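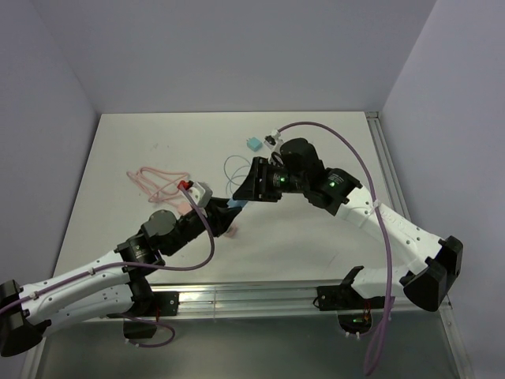

洋葱皮染出来的黄褐色，上次在列表里对不上号，我觉得主要原因在看色的地方，染方的问题倒在其次。同一绞线，放在木桌上看偏橙，放到窗台上看发绿，晚上开了灯又变成土黄，然后几个人各自拍了照发上来，当然谁也说服不了谁。比色的时候背景要素，台面用白的，后面和左右用浅灰的板挡住。线衬着白和灰，颜色很清楚，不会被旁边的木头或者窗帘带偏。家里做不了这么大，用灰卡纸折三面，底下铺一张白纸，大小能放下一绞线就行。卡纸不要买带蓝调的灰，跟白纸并排一放就看得出来。

下面逐条回复原信，隔得有点久，抱歉。

> 我用的是 Pirnelach 的羊毛线，明矾媒染，染液是攒了一冬天的黄洋葱皮。
> 第一绞很漂亮，金黄偏橙。第二绞就暗了，第三绞几乎是米色。
> 请问是线的问题，还是染液已经用完了？

染液用完了，这是正常的。洋葱皮的色素出得快，第一绞下去就吃掉大半，后面的只能捡剩的。想要几绞颜色一致，只能一锅同染，锅要够大，线在里面能散开。分批下锅，怎么调时间都追不回来，我试过给后面的线加时，结果是越煮越褐，黄没有多出来。

如果锅不够大，还有一个办法，是把所有的皮一次煮好，滤出来混匀，再分成等量的几份，每份染一绞。这样每绞吃到的色素差不多。要注意滤渣，碎皮粘在线上会留下深色的点子，洗不掉。我用旧枕套装皮，扎好口再煮，省掉滤渣这一步，但是枕套从此就只能做这个用了。

Pirnelach 的线我也用过两个批次，没有发现批次之间吃色有大差别。不过这家的线出厂时带一点油，摸起来有些滑，下锅之前一定要洗透。信里没有提到洗线，如果没洗，第二绞、第三绞发花也可能跟这个有关。

> 明矾是在 Barkance 买的，按说明放的。
> 他们的说明上写媒染之后可以直接进染锅，不用晾干。
> 列表里以前有人说必须晾干放置几天，到底听谁的？

两种我都做过。直接进染锅没有问题，颜色也出得来。晾干再放几天，我自己的感觉是颜色稍微匀一点，深浅看不出差别。做这个对比的时候我用的是同一绞线剪开的两半，所以应该不是线的问题，但是只做了这一回，不敢说一定。

比较要紧的是明矾要先用热水化开，搅到看不见颗粒，再倒进锅里，然后才放湿线。有人图省事直接把粉撒在线上，落粉的地方颜色就深一块。还有线一定要事先泡透，泡一夜最保险。线里面要是还有气，染出来绞结的内侧就是浅的，绕成团以后一段深一段浅，织出来像有横纹。

量的问题，我每次染的线不多，用厨房秤称干线的重量，明矾照着线的重量算，不照水量算。水多水少没有关系，盖过线、能翻动就可以。明矾放多了毛会发黏，摸着不舒服，这一点说明上没有写，我是染坏了一绞才知道的。

> 温度我没有量，就是小火，看到冒小泡就关，凉了再开。
> 这样行不行？

行是行，但是很难重复。我建议买一支长杆的温度计。羊毛怕的是忽冷忽热，再加上搅动，会毡化。升温要慢，从凉水开始，到 60 度以后我就不再碰锅里的线，只隔一阵子轻轻按一按，让浮上来的部分沉下去。到了该到的温度就守住，关火以后不要急着捞，连锅一起放凉，第二天早上再取出来。反复关火开火，线的每一部分受热不一样，尤其是挨着锅底的那几圈。

锅底放一个蒸架也有帮助，线不会直接贴底。锅的材质要记下来，铁锅会让黄色变暗，往橄榄色上走。信里说第二绞“就暗了”，如果中间换过锅，或者锅的搪瓷磕掉了露出铁来，也会这样。请检查一下锅沿和锅底。

> 另外，我把第一绞织的围巾挂在椅背上，靠窗那一边好像已经浅了。
> 洋葱皮是不是根本不耐晒？

不算耐晒。洋葱皮在植物染里属于褪得比较明显的，黄色先走，剩下偏褐的底。织帽子、袜子这种常穿常洗的东西我不介意，织挂毯或者沙发毯我就不用它了，宁可用木樨草。木樨草的黄冷一些，也没有洋葱皮那么热闹，但是我有一块放在走廊里的样片，到现在还看得过去。

要知道自己手上的颜色到底能撑多久，最简单的办法是做晒牢度样条。做法是把线紧紧绕在硬纸条上，一半用不透光的纸包住，一半露着，贴在朝南的窗玻璃里侧。每隔一段时间揭开对比。我手上这一组是春天贴上去的，用的是 Kilen 种的那批茜草、木樨草，还有洋葱皮。Kilen 那块地的土偏酸，茜草的红总是带一点砖色，这个以前在列表里讨论过，不再重复。到目前为止茜草没有变化，木樨草略浅，洋葱皮的露光部分跟包住的部分已经是两种颜色了。打算贴到 9 月，到时候拆下来一起比。

拆样条的时候有一点容易出错：包纸的那一半刚揭开，眼睛会觉得它特别深，这是旁边浅色衬出来的。应该拿一张中间开了小孔的灰卡，分别盖在两边看，只看孔里的颜色。看的时候也放在前面说的那种白底灰围的地方，选阴天上午，离窗远一点，不要让太阳直射进去。戴有色镜片的请摘掉，穿大红毛衣的请换一件，反光会打到白纸上。这些听起来啰嗦，可是上次为了一绞线到底算不算橙色来回写了那么多封信，我想还是值得的。

> 最后想问，有没有人用过 Nakamura 的色卡？
> 价钱不便宜，想知道值不值得。

我有一套，是跟别人合买的。纸面做得很哑，不反光，这一点比一般印刷的色卡好。缺点是黄褐这一段分得太粗，洋葱皮能染出来的颜色差不多都落在相邻的 2 格之间，写信的时候只能说“靠左边那格多一些”。红和蓝分得细，做茜草和靛蓝的人会觉得有用。如果只染黄的，我觉得不必买。

我的替代办法是自己做线卡。每染一锅，剪一小段绕在卡片上，背面写线的来源、媒染剂、染材、锅、水是自来水还是雨水、染的次数。存在不见光的盒子里。时间长了这套卡比买来的好用，因为上面的颜色都是自己染得出来的。要跟别人对色，就剪一段夹在信封里寄过去，比发照片可靠得多。我的线卡是按染材分的，后来发现按颜色分更容易找，正在重排，所以最近谁问我要样请等一等。

关于照片再说几句。列表允许带附件，但是请发之前关掉相机里的自动白平衡，或者至少在线旁边放一张白纸一起拍，收到的人可以拿白纸校一下。手机自动调出来的颜色，每一张都不一样，尤其是画面里大半都是黄色的时候，它会自作主张往蓝里拉，黄线就成了灰的。几绞线要比较，就放在同一张照片里拍，不要分开拍了再拼。

另外有一件跟原信没有关系的事。攒洋葱皮的人请把红皮和黄皮分开放。红皮煮出来的水看着很红，染在明矾媒染的羊毛上却多半是偏绿的褐，混在一起颜色就说不准。菜店柜台底下的散皮一般可以要到，带个纸袋去，别用塑料袋，有潮气会发霉。发霉的皮我也煮过，颜色倒没有差，味道好几天散不掉，家里人有意见。

茜草根今年还有一些，已经切好晒干，是前年种下去的那一垄。想要的请直接写信给我，不要回到列表上，免得大家的信箱里都是地址。邮费自付，每人一小包，先写先得。收到以后请先泡一夜，头一遍水倒掉，那里面黄的多，留着会把红带暖。倒掉的水也可以另外染一小绞，是一种很淡的杏色，我挺喜欢。

还欠一个回答，就是铁媒染后加的时间。我手头的记录在另一本本子里，找到了再发。

-- 
植物染线邮件列表
回复请删去不需要的引文，附件请勿过大

以下为原信未引用的部分：

2024年7月5日，一位列友写道：
> 各位好，我是今年刚加入的，染得不多，以前只用过买来的酸性染料。
> 看了存档里关于洋葱皮的讨论，自己试了几绞，有些地方弄不明白，一并写在下面。
> 水是自来水，我们这里水很硬，水壶里总有一层白垢，不知道有没有影响。
> 照片是傍晚在厨房拍的，颜色可能不太准，请见谅。

硬水那一句刚才漏掉了，补在这里。对洋葱皮影响不大，对茜草反而有好处，红会出得好一些。洗羊毛的时候硬水费肥皂，漂洗要多过一遍，皂垢留在毛上也会挡色。能接到雨水的话，洗线用雨水，染茜草用自来水。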